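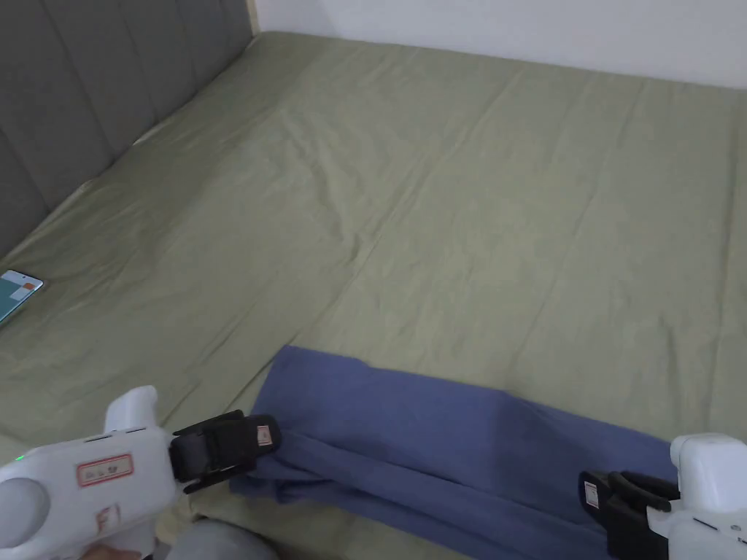 Dirnanby station rebuild: what happens to through tickets and the bus link while platform 2 is shut?

Posted by grodemeo_line in Rail and Bus, 23/03/2021

I travel from Dirnanby to Stovitz four times a week and change there for the tram. The notice on the footbridge says platform 2 closes for the next stage of the rebuild and that trains towards Stovitz will not call until August. There will be a replacement bus to Grodemeo, where you pick up the train.

I have three things I can't find out from the notice or the website.

My ticket is a 12-month one, Dirnanby to Stovitz, and it runs out in the middle of the closure. Can I renew it as normal, or do I have to buy from Grodemeo while the station is half shut?

Is the ordinary 27 bus accepted as well as the replacement bus? It leaves from the same stop and it runs later in the evening. The last replacement bus back seems to be well before the last train gets in to Grodemeo.

Does anyone know if the car park stays open? There are 276 spaces now and the plan shows a site compound over a good part of them, but the drawing is small and I can't read the numbers on it.

I rang the helpline and was told to look at the website. The website says to ring the helpline.

stovitz_commuter
Member, Rail and Bus

I went to the drop-in session at the library and asked about most of this, so I can give you what I was told. Check it before you spend money.

Tickets: renew from Dirnanby as normal. The station is still open for tickets and still counts as your starting point, even though you leave it by bus. If you buy from Grodemeo you'll pay less, but the ticket won't cover you on the replacement bus and you'd need to pay a single each way. I worked it out for four days a week and the Dirnanby ticket came out cheaper. At two days a week it would go the other way.

One thing to watch. If you renew online, the system may offer you Grodemeo first, as it looks for the next station with a direct train. Change it back by hand before you pay. The refund for a wrong ticket has an admin charge taken off it.

The 27: yes, it is accepted, but only between Dirnanby station and Grodemeo station, and only with a rail ticket that covers both. It won't be accepted to the hospital or the retail park. The drivers are supposed to have been told. I would carry a copy of the notice for the first week or so.

Car park: they are keeping 120 spaces on the town side. The rest goes to the compound and to the turning area for the buses. The disabled bays move next to the ticket office. Season permits for the car park are still valid but do not guarantee a space, same as now. I asked if there would be a discount on permits and the answer was no.

The bus takes about 12 minutes when the level crossing is up. The timetable is built on that, with a short wait at Grodemeo. If the crossing is down when you get there you will miss the connection, and the train will not be held. I'm going to aim for the bus before the one I need.

Tăng
Member

just drive to grodemeo, parking is free on the road behind the station. did this all through the last closure

stovitz_commuter
Member, Rail and Bus

That road has been residents only on weekday mornings for a while now. There are signs at both ends. The pay car park at Grodemeo is small and was full by the time the second train left when I used it.

platform_end
Member, Rail and Bus

Mostly agree with the long answer but a correction on the 27. The leaflet I have says rail tickets are accepted on it in the evening and when the replacement bus is cancelled. It doesn't say all day. The session may have been given a newer version, or the person on the desk may have got it wrong. The leaflet has the council's logo on the back and no issue date, so I can't tell you which came first.

For the evening, which is what you asked, both versions give you the same result. You can use it.

On the closure itself, "until August" on the notice is for the trains to start calling again. The new footbridge and lifts are a separate stage and come later, so if you need step-free access to platform 2 you will still be going round by the road after it reopens. The existing ramp is being taken out with the old platform edge.

The tram side isn't affected. If your ticket has the tram add-on for Stovitz, make sure it is ticked again when you renew. It does not carry over.

grodemeo_line

Thanks. I'll renew from Dirnanby and tick the tram box. I've emailed to ask about the 27 during the day and will post the reply under this if I get one.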